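Zomell brings back the board game that ends friendships, and this time it comes with a shorter rulebook

For release: January

Zomell, the small publisher of board games for grown-ups, has announced a new edition of Bandham, its long, stubborn and much-argued-over game of village politics. The game goes on sale at the end of the month in independent game shops and direct from the publisher's warehouse in Eltgate.

Bandham has been out of print for 17 years. In that time it has been lent out and never returned, left behind in divorces and used to prop open at least one kitchen door in the home of its own designer. Second-hand copies change hands at prices Zomell finds flattering and slightly annoying, as none of the money has come its way.

The game is for three to five players, each of whom runs a household in the village of Bandham and wants something unreasonable. One would like the bus stop moved. Another wants the pond declared historic. A third has plans for a bypass, and owns the field it will go through. Over one long evening the players trade favours, call in old debts and hold votes on matters of no importance to anyone outside the parish. The winner is the household that ends the game with the most influence and, by tradition, the fewest people speaking to it.

"I wanted to make a game about power, but I'd only ever lived in places with a parish newsletter," said Kazimiera Zalewska, who designed Bandham at her dining table and has revised it for the new edition. "People kept telling me it should have dragons. I went to the drainage meetings. I know what people are like when it's about drainage."

The original rulebook ran to 84 pages and had an index that referred readers to a second index. It was widely admired by people who enjoy rulebooks and widely blamed by everyone else. The new one is a good deal thinner. It has larger type, worked turns and a first-game guide that lets a table start playing before the crisps run out. The section on hedges, which took up most of a chapter and was the cause of the only solicitor's letter Zomell has ever received, has been cut to a paragraph.

Zalewska was in favour of the cuts, with reservations.

"I fought for the hedges," she said. "I lost. I've put a very small hedge on the back of the box and I look at it when I'm low."

Under the old rules a player could be voted out of the village in the second round and spend the rest of the night making tea. Some groups loved this. The people making the tea tended not to be asked. In the new edition a banished player moves to the neighbouring village, draws from a separate deck of grievances and can make life difficult from across the river until the last vote is counted. Early players have reported that being thrown out is now the most enjoyable part of the game, and several have tried to arrange it on purpose.

The village cards have been redrawn and there are 97 of them, each with a local matter to be settled. Favourites from the first edition are still here, including The Wrong Sort of Bunting, Who Has the Key to the Hall and A Letter Has Been Sent. New arrivals include The Group Chat, which forces every player to reveal one promise they have made in secret, and Someone Has Bought the Pub. The card called Goat has been kept exactly as it was. Zomell received more post about the goat than about anything else it has ever published and knows better than to touch it.
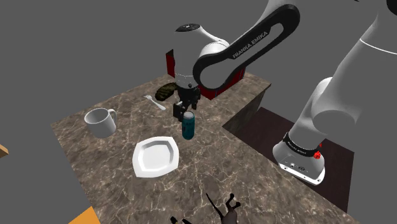

Can you play Bandham with people who don't usually like board games?

Most of them get on well with it, provided somebody at the table has read the first-game guide and nobody insists on the long version. There is very little arithmetic. Anyone who has ever shared a driveway, a fridge or a family holiday will already understand how it works.

The board has had attention too. The first edition folded in six, never lay flat and developed a ridge down the high street that players came to treat as a hill. The new board folds in four and lies flat. For those who have grown used to the hill, the map now has one printed on it, just past the church, where it does no harm.

The old voting tokens were small, grey and very good at getting under sofas. Their replacements are bigger and come in five colours, with a cloth bag to keep them in. Each household has its own screen to hide promises behind, printed inside with a short reminder of the rules and outside with a front door. The doors are all slightly different. Zomell's staff have strong views on which household has the best one and have been asked to keep them to themselves until after launch.

The new edition was developed with Hirano, the design studio that also handled the publisher's last two card games. Hirano was asked to make Bandham look friendly without hiding what sort of game it is. The studio's first cover showed a village green in sunshine with everyone waving. The second showed the same green and the same sunshine, with one curtain slightly open. Zomell chose the second.

Playing time is printed on the box as three hours. The first edition promised ninety minutes, a figure Zomell now accepts was written by someone who had never seen the game played. A shorter version, called Parish Notices, is included for weeknights and for households with a train to catch. It uses a smaller deck and a single round of voting, and it leaves out the bypass. It can be finished between supper and bedtime if nobody makes a speech.

Speeches remain within the rules. Zomell did try limiting them, and printed a trial set with a sand timer in it. Testers talked straight through the timer, turned it on its side or, in one case, made a speech about the timer and won the vote to have it removed. It isn't in the box.

Owners of the original game haven't been forgotten. An upgrade pack with the new cards, the tokens and the shorter rulebook will be sold separately, and fits inside the old box so long as the lid isn't expected to close all the way. The old and new cards can be shuffled together. Zomell doesn't recommend this, but knows its customers and has included a page on how to do it.

A launch evening will be held at the Eltgate warehouse, with doors at 7 pm and tables set out for anyone who would like to try the game before buying. Zalewska will be there to teach the rules, sign boxes and settle disputes. She has asked for it to be made clear that her decision on any dispute is final, and that she will also be playing.

There will be soup. There will be no prizes, following what happened last time there were prizes.

"I'm told people have made peace over this game as well," Zalewska said. "A couple wrote to me to say they met playing it. She'd blocked his planning application four times. They've got a conservatory now, so somebody must have given way."

Zomell has no plans for an app. It was asked to consider one, considered it over lunch, and felt that the point of Bandham is to look another person in the eye while breaking your word to them. A printable score sheet can be had by writing to the publisher, as can a replacement for any piece lost, chewed or thrown.

Bandham will be followed later in the year by a small expansion that adds a sixth household. They are new to the village, they have ideas, and they would like to know who is in charge of the noticeboard.

Notes for editors

Bandham is for three to five players aged 14 and over. The age guidance has to do with patience and is not a comment on the contents.

The box contains one folding board, 97 village cards, a grievance deck, five household screens, voting tokens in five colours with a cloth bag, one rulebook and one first-game guide. The goat is a card. There is no goat figure, and Zomell would be grateful if reviewers could mention this, as it will save the office a good many letters.

Review copies are available now and are sent out in the order requests arrive. Reviewers are asked to play at least once with other people before writing. Zomell can put reviewers in touch with a local group if they no longer have anyone willing.

Kazimiera Zalewska is available for interviews in the mornings. She is happy to talk about game design, village life and the first edition, and will talk about hedges whether or not the subject is raised.

Zomell publishes board and card games for adults from its warehouse in Eltgate. Press enquiries should go to the Zomell press desk, which is also the returns desk and is staffed until 4 pm.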